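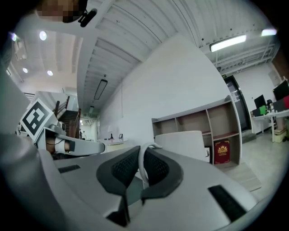
Matvii Levchenko wrote that the earlier edition told owners to reset the Rovon gate unit after a break-in before calling the police, and that his own night log was lost as a result. The order of the steps in this section has been changed accordingly.

Storkdale Livestock Security Office
May 28, 2026
3 comments | 16 shares

Section 4. Setting Up Theft Alerts and Reporting a Loss

4.1 Before you begin

The Rovon gate unit must be mounted and charged as set out in Section 3. You will also need:

- your herd number, as printed on your Storkdale registration letter
- the tag list for every animal kept behind the gate
- the phone number of one person other than yourself who can reach the pen at night

Owners who keep animals at more than one site must complete this section separately for each gate. A single tag list may not be shared between two gates, even where the pens adjoin.

4.2 Entering the herd record

1. Hold the Setup key until the display reads HERD.
2. Enter the herd number without spaces.
3. Enter the first tag number and press Save. Repeat for each animal.
4. When the last tag has been saved, press Setup once. The display shows the total.
5. Compare the total with your written list. If the two differ, do not go on to 4.3.

Note: The unit accepts up to 121 tags. Larger herds require a second unit, set as Gate B under 4.6.

Note: Calves without a permanent tag may be entered under the dam's number followed by the letter C. Replace the entry once the calf is tagged. An entry ending in C will not be accepted by the sale yard at Ornside as proof of ownership.

4.3 Setting the alert hours

1. From the main display, press Hours.
2. Set the start and end times. Between these times any opening of the gate sends an alert.
3. Enter the two contact numbers. The first is called at once and the second if the first does not answer.
4. Press Save and close the gate fully.

The unit waits 40 seconds after the gate is closed before it arms. Anyone opening the gate during that time will not set off an alert.

Caution: Do not give the keypad code to drivers, buyers or day workers. Issue a visitor code (4.6) and cancel it when the work is finished. 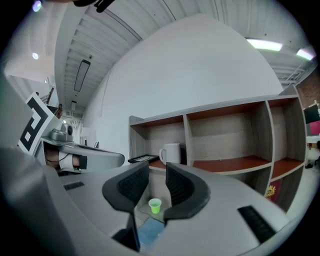 Photo: Storkdale Livestock Security Office / Ornside

4.4 Testing the alert

Test the alert on the day of set-up and once a month afterward.

1. Tell both contacts that a test is about to be made.
2. Set the start time to the current time and wait for the armed light.
3. Open the gate.
4. Confirm that the first contact is called. Let the call ring out and confirm that the second contact is called.
5. Restore the usual hours.

If no call is received, check the signal bars on the display. One bar is not enough. Units in low ground on the Mokoena side of the district may need the long antenna, which is ordered with the form in Section 9.

4.5 If animals are missing

Follow these steps in order.

1. Do not enter the pen if you believe someone may still be there. Move to a safe place and call the police.
2. Leave the gate as you found it. Do not press Reset.
3. Keep other people, dogs and vehicles off the track leading to the gate. Tire marks and footprints are often the only sign of the direction taken.
4. When an officer has given permission, count the remaining animals against the tag list and write down the missing tag numbers.
5. Press Log and copy the last 26 entries onto the loss form. The officer may ask to see them on the display as well.
6. Call the Storkdale office and read out the missing tags. They are then sent to the sale yards and slaughterhouses on the notice list.
7. Ask for the police report number and write it at the top of the loss form.

Caution: Pressing Reset erases the night log. It cannot be recovered by this office or by the maker.

Caution: Do not go to a property where you suspect your animals are being held, and do not try to bring them back yourself -- give the location to the police. An animal taken back without an officer present may have to be held until ownership is settled.

If the animals are found, do not remove their entries from the stolen list yourself. The office does this when the police confirm the recovery in writing.

4.6 Visitor codes and second gates

1. Press Codes, then New.
2. Choose a four-digit number that is not part of your herd number.
3. Set an end date. A code without an end date stays active until it is canceled.
4. For a second unit, choose Gate B before saving the first tag.

Codes created before the February update do not carry an end date and should be entered again.

Related
Section 3. Mounting and Charging the Gate Unit
Section 5. Moving Animals Between Registered Pens
Section 9. Forms and Spare Parts
Notice to buyers: checking a tag before sale
Ornside sale yard: night gate hours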